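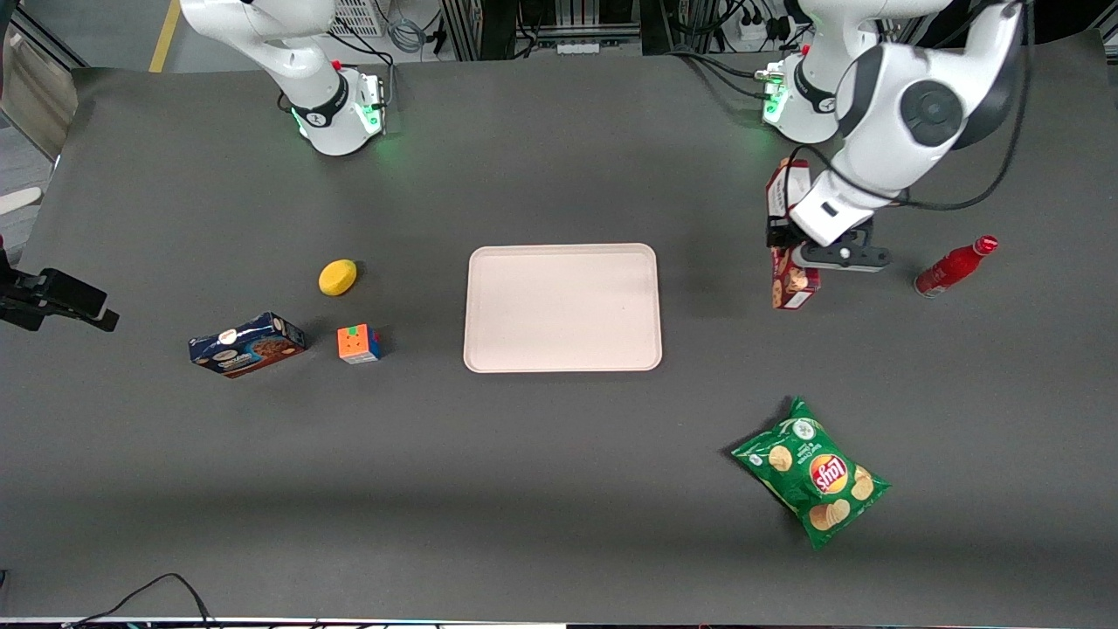

Ticket: left gripper lets go of light cartons partway to the tray
Opened by: Soon-im Kwak
Assigned to: Reto Eder
Product: Grellura two-finger gripper, on the Vatia controller
Opened: 24/08/2022
Status: Closed, one follow-up open

Soon-im Kwak wrote:

Hi all! First, the good part. The Grellura fingers are a real step up from the old Plusitero pair we had on the left arm. They close evenly, they're quiet, and I got the sponge into the tray on my very first try, which made my morning.

The trouble is cookie boxes. The arm picks the box up by its side, lifts it fine, and then somewhere on the way over to the tray the fingers relax and the box slides down and out. I ran 30 picks with the same pick point and the same speed and lost 13 of them. The chip bag, the puzzle cube and the sponge never drop. The bottle is a separate story and I'll get to it.

What I've tried so far:
Wiped the finger pads with alcohol. No change.
Slowed the lift to half speed. The box drops later, but it still drops.
Restarted the controller and homed both arms. No change.
Raised the grip force one step. Fewer drops, but now the box wall dents and I don't love that.

No fault shows on the controller when it happens. The log says "grip OK" right up to the end of the move, even with the box lying on the table.

Reto Eder wrote:

Thanks, this is a nice clear report. Two questions. Which hold mode is the gripper in, position or force? And did you carry the Plusitero profile over when you swapped, or start from a blank one?

Also please send me the finger gap from the log at the moment of pickup and again just before the drop.

Soon-im Kwak wrote:

Force mode. The profile was carried over, I only changed the gripper name at the top. Gap at pickup matches the box. Just before the drop it's 3 mm wider! So the fingers really are opening, it isn't only the box slipping. I didn't expect that at all.

Sun-ja Min wrote:

Jumping in from the other bench — I saw something close to this in June with egg cartons. In my case it was the idle timeout. The old gripper ignored that setting completely, so it could sit in the profile for years and do nothing. The Grellura reads it. Look for "hold relax after" near the bottom of the profile.

Soon-im Kwak wrote:

Found it! It's set to 3 seconds. My move to the tray takes a bit longer than that when I start from the far boxes, and a bit less from the close ones. That would explain why it isn't every pick. I feel silly and also very happy.

Reto Eder wrote:

Great catch, Sun-ja. Soon-im, please do this:

1. Set "hold relax after" to 0, which turns it off.
2. Put the grip force back where it was.
3. Save the profile under a new name so we keep the old one to compare.
4. Power the gripper down and up again. A reload alone doesn't pick up this setting.
5. Run the same test again, both cookie boxes, full speed.

Soon-im Kwak wrote:

Done. 30 picks, no drops, no dents, and that's at full speed. I skipped step 4 the first time and got a drop straight away, so yes, the power cycle matters. The gap stays put for the whole move now. I'm really enjoying this gripper.

Kyung-tae Gil wrote:

Can we fix the log message too? "Grip OK" with nothing between the fingers is going to fool somebody else.

Reto Eder wrote:

Agreed. The status only gets checked at pickup. I've asked Mairéad Mac an tSaoi to add a second check at the end of the move and compare the two gaps. If they differ by more than 1 mm it should warn.

Soon-im Kwak wrote:

About the bottle. When it's lying down, the flat pads touch the glass along one thin line and it rolls as the fingers close. Grabbing the neck works better than the body, but it swings. Are there curved pads for this model? I'd love to try a set on the left arm and leave the flat ones on the right, then run them against each other.

Reto Eder wrote:

Mac Mathúna has a curved set in soft rubber that should fit the same screws. I'll order one pair. I'm closing the carton problem and moving the bottle to a follow-up ticket, so please put your neck-versus-body results there.

Soon-im Kwak wrote:

Will do. New profile is saved as "left_carton_norelax" if anyone wants to copy it.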